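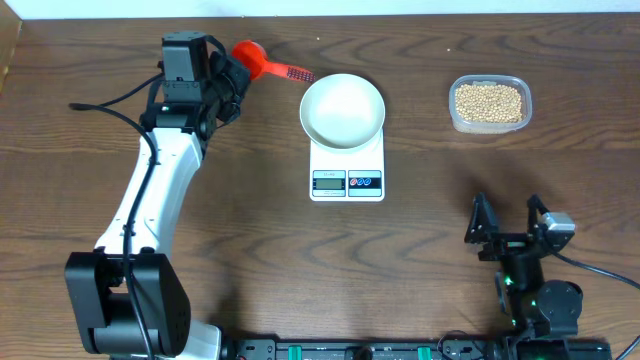
Progress report: Aline referral and rewards app, second reporting period
Submitted to the Waltusar program office

1. Status

Aline pays small cash rewards to users who complete short tasks or bring in another user who does the same. The pilot has been open to the public in Uva since the start of the period. Of the six work packages in the grant plan, four are complete, one is in progress and one has been moved to the next period. Spending is within the approved budget for every line except payment fees, covered in section 5.

2. Work completed

Account sign-up. The sign-up form was cut from nine fields to five. Phone verification now happens before the first task and not at the first withdrawal. Under the old order, users could build up a balance on an unverified number and then lose access to it when the check failed. Those balances have been paid out by hand and the old flow has been removed from both app versions.

Task list. Tasks now show the reward, the expected time and the approval time before the user accepts. Three task types are live: receipt upload, short survey and store hours check. A fourth type, app install, was in the original plan. We removed it after testing. Most of the install offers we were sent came through resellers who could not confirm the final advertiser, and we had no means of guaranteeing payment to the user when an offer was pulled.

Referral rewards. A referral is credited when the invited person has had 2 tasks approved. The reward is fixed and is paid once. There is no second level, and a referrer earns nothing from people invited by their own invitees. The terms page states this in its first paragraph.

Withdrawals. Minimum withdrawal is $2. Requests placed before noon are sent the same day and later requests go out the next business day. Partial withdrawals are supported. Balances do not expire.

Ledger. Every credit, reversal and payout is written to a separate ledger service operated by Rønning under the existing service agreement. The app database and the ledger are compared each night at 2 a.m. Mismatches open a ticket, and the affected account is held until the ticket is closed. Users see a notice on the balance screen during a hold, with the ticket number.

3. Work in progress

Duplicate account detection. The present rule compares device, phone number and payout account. It catches simple cases but also flags households in which several people share one device. During the period, 22 accounts were held under this rule and 6 were released after review. The remaining 16 were closed, and any approved earnings on them were paid before closure. A revised rule that gives less weight to the shared device is in testing. It will run alongside the present rule for a full month before it replaces it.

Support response. First replies to payment questions are now sent within one business day. Questions about rejected tasks take longer, as the reviewer has to reopen the submission. A rejection reason is now required, chosen from a fixed list, and is shown to the user. Free text from the reviewer is optional.

4. Deferred

Prepaid card payout has been moved to the next period. The card issuer's onboarding requires an audit of the ledger service, and Rønning has scheduled that audit for October. Bank transfer and mobile wallet remain the only payout methods until then.

5. Issues

Payment fees. The fee per wallet transfer is fixed, so small withdrawals cost more in proportion. The low minimum has produced many small withdrawals, and this line is over budget. We considered raising the minimum to $6 and decided against it for the pilot, because the grant plan commits us to a low threshold. We request that unspent funds from the app install work be moved to payment fees. No increase in the total grant is requested.

Copycat pages. Two web pages offered a "premium" Aline membership for an upfront fee. Aline has no paid membership. Both pages were reported to their hosts and one has been taken down. A notice has been added to the sign-in screen and to the help pages.

Receipt quality. Rejections for unreadable receipts remain high on older phones. The upload screen now checks sharpness before submission and asks for a second try if needed. Figures on the effect will be given in the next report.

6. Plan for the next period

Replace the duplicate account rule once the parallel run is finished.
Complete the ledger audit and begin card payout testing with 20 users in Uva.
Publish approval and rejection rates by task type on the public site.
Translate the help pages and the terms page.
Review the referral reward amount against the cost per active user.

7. Decisions requested

Approval of the budget transfer described in section 5.
Approval of the new date for card payout.
Confirmation that removal of the app install task type needs no formal change to the grant plan.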